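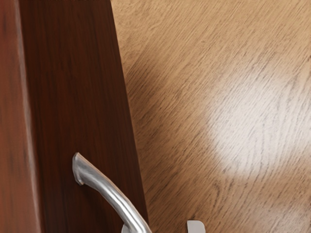 Old kitchens get thrown out too early, according to one reader who wrote to us after our August issue. She had replaced hers after 11 years, she said, and the doors that went into the dumpster were in better shape than the ones on her mother's cabinets, which date from before she was born. She wanted to know what happens to all that wood, and whether anyone would have taken it.

The short answer is that a few places would have, and more are opening. The long answer depends on where you live, what the cabinets are made of and how much time you have.

Werkside is a salvage yard in a former feed mill on the north side of Gradthorpe. It started with two rooms of bathtubs and interior doors. Cabinets came later, when a contractor dropped off a full set from a house on the river road and it sold the same afternoon. The yard now takes in kitchens every week of the year. Last year it logged 2,521 cabinet doors and drawer fronts, sorted by width first and by wood second.

The sorting matters because buyers rarely want a whole kitchen. They want one door to match the one the dog chewed, or four drawer fronts for a workbench. A person with a tape measure and a list can be in and out in 20 minutes. A person with a vague idea of "something in cherry" can lose a day.

Prices are low. Most single doors at Werkside go for less than a restaurant lunch. A complete set of base and wall units with the hardware still on costs more, and the good ones are gone fast. The yard does not hold items by phone, a policy that causes more arguments at the counter than anything else.

What sells and what doesn't

Solid wood sells. Maple, oak and cherry all move, and so does painted poplar if the paint is sound. Veneered doors sell when the edges are tight. Once an edge has lifted, moisture gets under it and the door is hard to save. Doors with a plastic film over fiberboard are the hardest to place. The film peels near the oven and the dishwasher, and there is no practical way to put it back. Werkside turns most of those away.

Cabinet boxes are a separate question. The door gets all the attention, but the box does the work. A particleboard box that has sat under a leaking sink is finished. A plywood box of the same age may be good for another generation. The yard's staff look at the bottom panel of the sink base before anything else, and if that one is bad they ask to see the rest before they send a truck.

Taking a kitchen out in one piece

A demolition crew can clear a kitchen in a morning with pry bars. Removing it so that it can be used again takes a day, sometimes two. The counter comes off first. Then the doors and drawers come off and get numbered with tape. Wall units come down before base units, with one person holding and one on the screws. Hinges stay on the doors, and screws go in a bag taped inside the cabinet they came from.

That extra day is where most plans fall apart. A contractor who has the plumber booked for tomorrow does not want to wait. Akik, a two-truck moving outfit that started doing removals for Werkside, charges $200 for a small kitchen and does the job ahead of the contractor. Homeowners who have used the service say the cost came close to what they saved on dumpster rental.

Finishing old wood again

Jakab is a refinishing shop three blocks from the yard, and the two send each other customers. Its main advice to people who bring in old doors is to wash them before deciding anything. Years of cooking grease can turn a clear finish brown, and plenty of doors that look ruined need only warm water, dish soap and a soft rag. The shop recommends a small test patch on the back.

If the finish has worn through, usually near the pull, sanding is next. The shop starts with 80 grit only on flat solid wood and never on veneer, where a few passes can go straight through to the core. Color is the part people get wrong. New stain over old wood will not match a sample card, and two doors from the same kitchen can take it differently if one hung in the sun.

New hardware is the cheapest change and the one with the most traps. Older pulls often have screw spacing that is no longer common. It is worth measuring center to center before buying 30 of anything. Holes can be filled and redrilled, but on a clear finish the plug will show.

Werkside is open six days a week and accepts drop-offs until an hour before closing. Call ahead for anything larger than a pickup load.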